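Noltport Manipulation Data Collection
Pre-session inspection checklist, arm and hand station
Site: Tullmont, ground floor
Inspected by: Mohcine Gaber
Date: October 23, 2020
Status codes: P = pass, F = fail, C = pass with comment, N/A = does not apply

SECTION A. STOP FUNCTIONS

A1. Emergency stop button cuts arm power from any pose. P
A2. Emergency stop also halts the recorder and marks the episode as aborted. C
Comment: Recorder halts, but the abort flag is written only after the next sync. An episode stopped by the button can sit in the good folder until then. Check the folder by hand before upload.
A3. Software stop on the teleoperation pedal releases within limit. P
A4. Arm holds position on stop and does not drop. P
A5. Restart requires a separate action after the stop is cleared. P

SECTION B. HAND AND WRIST

B1. Finger linkages free of play, no missing screws. P
B2. Cable segments along the fingers not pinched at full curl. C
Comment: Checked at full curl and full spread. Slight rub mark on one jacket, no copper showing. Recheck at the May service if not replaced sooner.
B3. Forearm cover seated, no open seams. P
B4. Grip force limit set to the handover value, not the bench value. P
B5. Wrist camera bracket tight, lens clean, view matches the reference shot. P
B6. Fingertips clean. C
Comment: Wipe between object classes. Residue from one class carries over into the next and shows up in the tactile channel as a false contact.

SECTION C. HANDOVER EPISODES

C1. Presenter has read the handover sheet and signed it. P
C2. Arm speed reduced before a presenter enters the reach envelope. P
C3. Presenter offers the object from the side, fingers behind the object, never between object and palm. C
Comment: The sheet gives no minimum distance between the presenter's hand and the forearm. Thin, crumpled objects leave very little room for a safe grip by the person, and the hand ends up close to the arm.

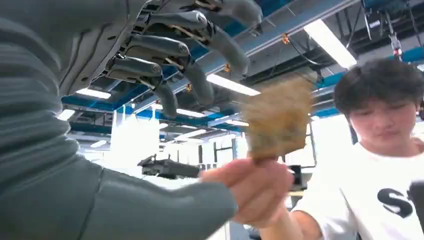
Proposed wording for the sheet: "For thin or brittle objects, hold at one corner and keep the other hand below waist level. Release when the fingers have closed and the arm has stopped." Phuthong used similar wording on the earlier rig and had no objections from presenters. Until the sheet is changed, the session lead reads the wording out loud before each batch.

C4. Hand closes only on operator command during approach. P
C5. Brittle objects replaced when they start to shed. C
Comment: Loose flakes get into the finger joints. Replace the object at the end of the batch even if it still looks usable. Log the replacement as a new object ID, otherwise the training split will treat two different shapes as one.
C6. Batch length no more than 40 episodes per presenter, then a change of person. P
C7. Loose sleeves, lanyards and bracelets removed. P

SECTION D. DESK STATION

D1. Arm base clamped, no movement under side load. P
D2. Work area marked on the desk and matched to the reach limit in the configuration file. F
Comment: Configuration file has the limit. The desk has no matching marks from this setup. Tape the outline before the next tabletop batch.
D3. Mains leads and power strip outside the reach envelope and fixed down. F
Comment: Strip is on the desk surface and not fixed. Leads should go through the grommet and the strip should hang under the desktop. Same problem as on the Buvach station, same fix.
D4. Laptop and its cable clear of the arm path. C
Comment: Cable runs over the desk toward the arm. Acceptable for sorting episodes at the current height limit. Not acceptable for low sweeps. Use the long cable and bring it around the back edge.
D5. Unused end effectors stored off the desk. C
Comment: Store in the foam case. An effector left on the desk is a collision risk and gets labeled as a scene object by the annotators.
D6. Divider box placed to the template, compartments clear of anything not in the task list. C
Comment: Paper in the far compartments to be removed or added to the object list. Either is fine, but it has to be the same for the whole batch.
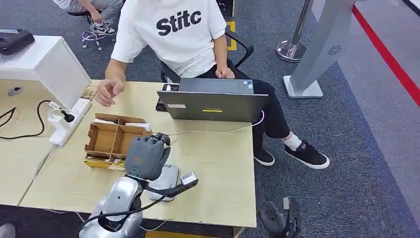

Photo 2. Desk station with divider box at left, laptop open. Refer to D3 to D6.

D7. Seat position allows the operator to push back without obstruction. P
D8. Personal items off the work surface during recording. C
Comment: Phones and pouches go on the shelf.

SECTION E. RECORDING AND CONSENT

E1. Camera clocks agree within the allowed offset. P
E2. Episode counter starts at the expected number. P
E3. Consent forms on file for everyone who may be in view, including people seated behind the station. C
Comment: Background seating is in view of the head camera. Anyone sitting there needs a form, or the chairs have to be moved before the batch starts.
E4. Failed grasps kept and labeled as failed. P
Comment: Do not delete. Episode 34 of the last batch was deleted by hand and the index had to be rebuilt.
E5. Free disk space sufficient for the planned batch. P
E6. Audio channel disabled. N/A

RESULT

Items failed: 2 (D2, D3)
Handover episodes: released, with the wording under C3 read out each time.
Tabletop episodes: on hold until D2 and D3 are corrected and reinspected.
Reinspection to cover D2 to D6 only. Send photos of the fixed power strip and the taped outline with the request.

Signed: Mohcine Gaber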